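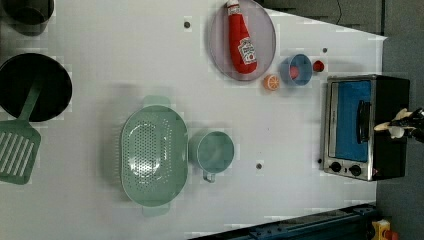
MURNLEY TENANTS AND RESIDENTS GROUP
Minutes of the April meeting, held after the Plistell open day
Meeting opened at 6:40 p.m. in the side room. Minutes of the previous meeting accepted with one correction (the Brergate parking figure should read 173 spaces).

1. Report on the visit to Plistell
Members who went gave their account of the kitchen helper robot, which the Sinaga housing office wants to try in the shared kitchens at Brergate. The handout says the arm has done 1000 pick-ups in testing. It does not say how many of those went wrong, and the guide did not have the number. Several members pointed out that the demonstration table had a plush ketchup bottle on it, along with a frying pan and a small toaster oven, and asked how much a soft bottle tells us about a glass one. The guide said soft items are kinder to the equipment while it is being set up. Members felt that was fair enough, but it is the residents' equipment we are worried about.

The secretary asked whether the arm chooses what to pick up or is told. The answer was that it can do either. A follow-up question, which one we had been watching, was not clearly answered. To be put in writing (see actions).

2. The banana
A good part of the discussion went on this. Some members thought it was the best part of the visit and said the grip looked gentle. Others said a fabric banana cannot bruise, so there was no way to tell. It was asked whether real fruit could be used at a second showing. The guide said he would look into it. 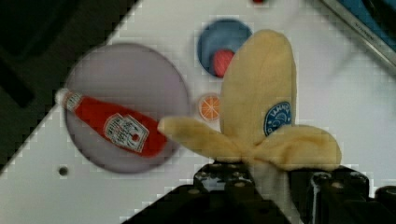 Toy banana in the gripper, Plistell open day.

One member noted that residents with weak hands have trouble with jars and can openers, and she has never heard any of them complain about bananas. The chair asked for this to be minuted.

3. Cost and space
The Sinaga letter talks about a "modest contribution" from each household. There are 304 households at Brergate and no sum is given. The meeting would not discuss a contribution without one. There was also no word on who pays for repairs after the trial ends, or what happens to the counter space. The Brergate kitchens are narrow – two people can just about pass – and it was not explained where an arm would be fixed.

A member in favor said the group had been just as doubtful about the laundry card system and that had worked out. Another member said it had worked out after eleven months. Discussion was brought to a close at this point.

4. Decision
Proposed and seconded: that the group does not support the trial for now, and will look at it again once written answers are in. Carried, with two against and one abstaining.

5. Actions
Secretary to write to Plistell asking for the failure count, whether the arm was being steered during the visit, and a second showing with real food and a full glass jar.
Chair to ask Sinaga for the household sum and the repair terms.
Both replies to be copied to members before the next meeting.

6. Other business
Bus fares for the visit: claims to the chair, with tickets.
The hall heater is still making the noise. Reported again, job number 837.

Meeting closed at 8:05 p.m.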